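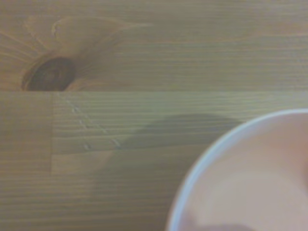

Tabletop in light-colored wood, with a knot in one of the planks.

Frequently Asked Questions: Furniture Loans and Returns

The Brustorberg Furniture Library lends tables, chairs, shelving and desks to households in the Brustorberg and Lisier districts. The answers on this page apply to all household loans. Schools and community groups should refer to the separate terms for group borrowers.

Who may borrow from the library?
Any resident aged 18 or older with a current library card may borrow. Proof of address is required at registration and again each February, when cards are renewed. Residents of Disau may register at the Lisier desk under the shared services agreement.

How long is the loan period?
The standard loan period is 14 weeks. A loan may be renewed twice, provided that no other member has reserved the item. Requests for renewal must reach the library before the due date.

Is there a charge?
Loans are free of charge. A refundable deposit is taken on tables, desks and bed frames. Deposits are returned by the same method of payment once the item has been checked in.

How many items does the library hold?
The collection stands at 2,758 items, of which 1,207 are tables and desks. Last year the library made over 1,492 loans. Items under repair are listed in the catalog but cannot be reserved.

Why does my table look different from the one in the catalog?
Most of the solid wood tables were donated, and no two are quite alike. Knots, changes in color between boards and visible joints are normal features of wood and are not treated as damage. Members who prefer a plain surface may ask for a painted or laminate table when reserving.

How should I care for a wooden table?
Wipe the surface with a soft, damp cloth and dry it at once. Use a mat under hot dishes and plant pots. Do not sand, oil, wax or varnish a borrowed table — the workshop keeps a record of the finish on each item, and a second product may react badly with the first.

What happens if an item is damaged?
Please report damage within one week by telephone or at either desk. Light scratches and small water rings are considered ordinary wear. The cost of larger repairs may be taken from the deposit, and the member will receive a written statement of the work done.

Can the library deliver?
Delivery and collection are available through Nutsugah Carriers for a set fee, payable when the booking is made. Members using their own vehicle should bring blankets or padding. Table legs can be removed at the desk on request.

May I buy an item I have borrowed?
Items on loan are not for sale. Withdrawn stock is offered to members first, and the next sale will be held at the Lisier desk on Sun 6 August.

Whom should I contact about a refused application?
Requests for review should be sent in writing to Kekeli Bonsu, Member Services. A reply will be issued within ten working days.

Related pages
Group borrower terms
Donating furniture: what we can accept
Repair workshop opening hours
Deposit rates

Contact Member Services | © Brustorberg Furniture Library | Back to top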